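Do book prizes pick the best book?

You have probably seen a shiny sticker on a book cover that says "Winner!" It sounds as if someone read every book in the world and chose the best one. They didn't.

Take a made-up word like "best". Best for whom? A prize might get 300 books sent in, and each judge may read only some of them. Often the publisher decides which books to send, so plenty of good ones never get a look.

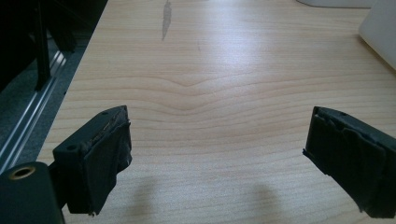
A pale wooden desk with wavy lines in the grain.

Judges argue, too. If 2 of them love a story and the third can't stand it, the prize may go to a book they all quite liked — nobody's favourite.

So is a sticker worth anything? A bit. Somebody read that book and thought it was good. Try the first chapter yourself before you believe them.

Written by Areeba Sial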